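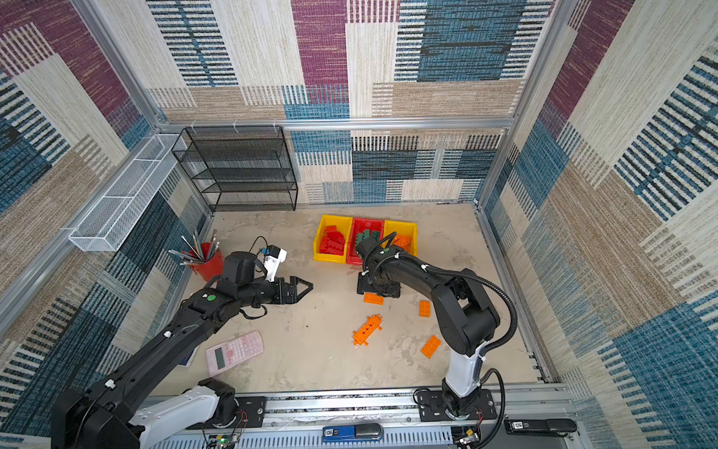

Our two-arm cell on the brick sorting job, three bins along the back.

Bench Talk > Buying and Budgets > Second cell: what would you spend on first?

mossyhinge
Hi everybody, I've been reading this board for ages and you've all been so generous that I finally made an account. Our little group here in Bovemside has one cell up and running (two arms on a rail, a gripper on each, small camera on the wrist) and we've been told we may get money for a second one. I have to turn in a list, and my first draft was basically "the same again, please," which I suspect is lazy of me. The work is sorting toy bricks by color into plastic bins, plus odds and ends like calculators and pencil cups so it isn't all one shape. If you were starting over, where would the money go first? I do want to put a line in for spares this time, because last time I put in nothing and lived to regret it all through February.

pat_on_the_rail
Welcome! Great question, and a nice tidy cell. I'd say spares before anything, and I mean before the second pair of arms is even ordered. Gripper fingers, wrist cables, and at least one of those little boards. We set aside 16 percent of the hardware total for spares and I used to get teased for it, but then we lost a wrist cable in the middle of a busy stretch and I had one in the drawer. Felt like a genius for an entire afternoon.

Bromisix_fan
I'm going to disagree with Pat a little, in a friendly way. Spares sitting in a drawer are money sitting in a drawer, and half of what we stocked up on didn't fit the next version of the arm. If your supplier is quick (ours is Bromisix, parts usually show up inside a week) I'd buy one spare cable and one set of fingers and put the rest into the frame. A good stiff aluminum frame and a rail that's really flat will save you more grief than a box of parts. We cheaped out on ours and spent I don't know how many evenings shimming it.

pat_on_the_rail
Inside a week for you, maybe! I'm out past Jillham and a week means three, and that's if the box doesn't go to the other building. But I'll give you the frame, I agree completely on the frame.

nuchit_or_bust
Can I put in a word for the boring stuff? My whole list of bins, bricks, fabric for the walls, cable ties, clips, and wire racks came to $600, and I had budgeted 50. Fifty dollars! I don't know what I was thinking, I suppose I pictured using things from home. The fabric was the big one. We like to change the patterns on the walls every so often, and three walls' worth of cloth adds up fast once you've done it a few times. Also buy more bins than you have colors. We're on the Nuchit project, same sort of tabletop work as yours, and bins crack.

mossyhinge
Oh, that's a big help, I had the fabric down as "misc." Ours is a stripey patchwork in purple and teal and cream that I'm very fond of, but I can see we'll want others. Did you count labor anywhere? I've got nothing for it.

nuchit_or_bust
Please do! It took us 66 hours to get our second cell up to where the first one was, and most of that was wiring and cable routing. Put it on the list even if it's your own time, otherwise they'll think it was free and expect a third one by summer.

Bromisix_fan
Seconded on the labor. I still say go light on the spares, though.

pat_on_the_rail
And I still say don't. Mossy, split the difference, then come back and tell us what got approved, I'd love to hear.

mossyhinge
Will do. List goes in 5/18/23, with a proper line for spares, a proper line for hours, and fabric spelled out as fabric. Thank you all so much!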